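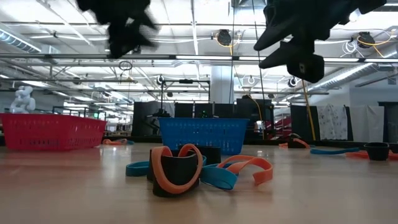 Forum > Workshop builds > Arms and grippers

Search this forum Search Advanced

Two arms on a shared bench, sorting straps into baskets
Posted by baidoo_bench, January 27, 2019

We've got both arms running on the bench at the Fanderden workshop. The job is dull on purpose: pick up bits with elastic loops on them and drop them in the plastic baskets. Hard parts were easy. The loops are the trouble, as they never lie the same way twice. I've logged 146 tries and the left arm misses about 5 in every batch of twenty. I'm coming straight down on the loop and closing late. 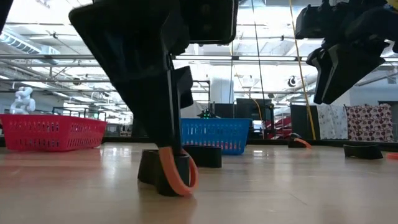 Multora thinks the approach is wrong and that you should go for the solid part and let the loop trail.

genex4
I don't agree with that. Grab the solid part and the loop catches on the basket rim when you let go. Slow the last 3 cm down and close sooner.

multora
It only catches if you release low. Lift, then open. I ran mine that way from April on and hardly touched it again.

baidoo_bench
Tried both this afternoon. Slowing down helped a bit. Going for the solid part was better on the big pieces and worse on the small ones – the fingers are too thick. I've also moved to a view from overhead for setting the basket positions.
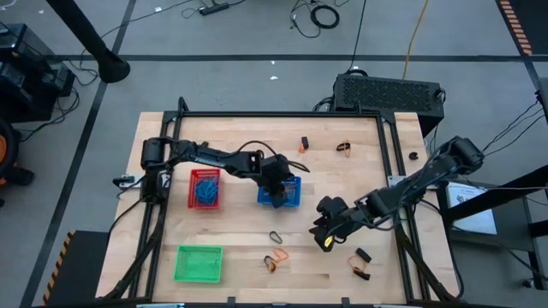 Next job is thinner fingertips. I'll print a pair and leave the speed alone until they're on, or I won't know which change did it.

genex4
Put some rubber on them. Bare plastic slips on elastic.

multora
Still say lift first.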